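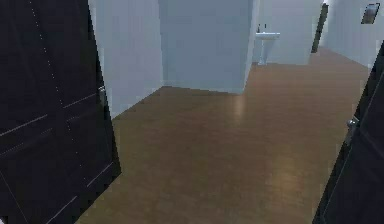

Spent the week on the door crossing part of our indoor nav planner. Notes in a thread, mostly so I can find them later. 1/

Setup: simulated apartment, one mobile base, one forward camera, goal given as an object category. The planner is Juhl, which Ingvar Bach and I started in December as a replacement for the old waypoint script. 2/

The problem was double doors. With one leaf open, the old cost map did fine. With two leaves open at different angles, it inflated both of them and closed the gap. The robot would stop at the threshold and replan until the episode timed out. 3/

First thing I tried was a smaller inflation radius. Fixed the doorway, broke everything else. The base started clipping wall corners on turns. Reverted. 4/

Second try, which is in the branch now: door leaves get their own layer with their own radius. Walls keep the old one. A leaf is tagged from the segmentation output plus the handle detection, if there is one. 5/

Handles are the weak part. A small gray lever on a nearly black door doesn't give the detector much to work with, and at this resolution it drops out between steps. I now keep a tag alive for 20 steps after the last detection. 6/

Next issue was depth on glossy floors. The simulator's depth is clean, so this only shows up when we add the noise model. Bright patches on the brown floor came back as low obstacles. Rüdiger Meinecke suggested fitting the floor plane first and dropping anything close to it. Done, works so far. 7/

Goal selection: for "sink" the robot can often see the target from the doorway with a partition blocking part of the room. Juhl used to commit to the straight line and then slide along the wall. It now picks a viewpoint to the open side of the partition before it commits. 8/

Numbers. 1,364 episodes, same seeds for both versions. Timeouts at thresholds went from 800 to 8. I didn't believe the 8 either, so Kaj Vigfúsdóttir reran it on her machine and got the same count. 9/

The remaining 8 are all one floor plan where a leaf swings into a hallway and covers the only exit. The base can't push doors, so those are unsolvable as written. Leaving them in the set. 10/

Planning time per step went up a little from the extra layer. Haven't profiled it. Villads Lykkegaard thinks most of it is my copying the grid twice, and he is probably right. 11/

Branch is up for review as of 7/2/19. Config names changed, so regenerate your yaml before you run it or it will silently load the old radius. 12/12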